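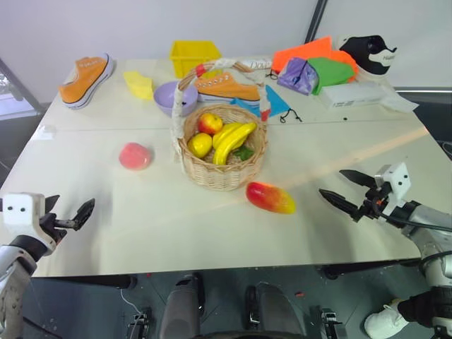 Asunto: Re: [manipulacion] Pinzas nuevas, ¿merece la pena el cambio?

Hola a todos:

Contesto al mensaje del miércoles, que cito por partes. Aviso de que vengo con menos entusiasmo que el que lo escribió.

> Llevamos una semana con las Bistent montadas en los dos brazos y la
> diferencia con las Altitholm es enorme. En la prueba de la cesta hemos
> pasado de sudar tinta a no fallar casi nunca. Yo pediría ya el segundo
> juego y jubilaría las viejas.

"Casi nunca" no me dice nada. ¿Cuántos intentos y con qué piezas? He repetido la prueba con la misma mesa de siempre, la cesta de mimbre en el centro y todo el revoltijo alrededor, y me salen 42 intentos con 9 fallos. No es un desastre, pero con las Altitholm, en octubre, tuve 12 fallos en los mismos 42. Tres de diferencia, con otro operador y otra calibración, no me parecen motivo para jubilar nada.

Además, casi todos mis fallos fueron con lo mismo: el mango. Si queda tumbado en diagonal entre la cesta y la pinza derecha, los dedos largos llegan, cierran y la pieza gira. La fruta es de plástico brillante y resbala más que la de verdad, de modo que tampoco sé qué estamos midiendo. Con el melocotón, que estaba en el lado izquierdo, ningún problema. Sospecho que si la prueba original se hizo solo con melocotones y limones, el "casi nunca" se explica solo.

> Los dedos en punta entran en cualquier sitio. También he probado con
> tela y la coge a la primera.

Con tela extendida, sí. Con el montón del fondo a la derecha (el trapo naranja debajo, la bolsa morada y el trapo verde delante) yo saqué dos cosas a la vez en 5 ocasiones. El control lo dio por bueno porque la pinza estaba cerrada y había algo dentro. Eso lo apunto como fallo del conjunto, aunque no esté en los 9 de arriba, que son solo de fruta. La bolsa azul merece párrafo aparte: el cordón negro se queda suelto sobre la mesa y según cómo caiga la pinza coge el cordón y arrastra la bolsa entera.

> El controlador Hsueh ni se entera del cambio, es enchufar y listo.

Pues a mí sí me dio guerra. La apertura máxima venía mal en el perfil y hubo que meterla a mano. Y el cable de la muñeca derecha sale hacia fuera haciendo una curva que no me gusta nada; al llevar el brazo hacia el rincón de la zapatilla negra hay que vigilarlo. Si alguien lo ha guiado de otra manera, que lo cuente, por favor.

> Lo único que echo en falta es una cámara mejor.

Aquí estoy medio de acuerdo. El asa de la cesta tapa parte de la zapatilla naranja que queda detrás, y desde la cámara de cabeza la estimación de postura baila. Pero una cámara mejor en el mismo sitio verá la misma asa. Antes de gastar probaría a mover la que hay, o a poner una barata en la muñeca.

Mi propuesta, por si hay que decidir algo antes de que Jindcombe nos cierre el presupuesto: no comprar el segundo juego todavía, repetir la serie con las dos pinzas el mismo día, mismo operador y mismas posiciones, e incluir el mango y la bolsa azul a propósito. Si las Bistent ganan así, firmo el pedido sin rechistar.

Adjunto mis registros en el directorio común. Las columnas de fuerza no las miréis, están sin calibrar desde la última actualización.

Saludos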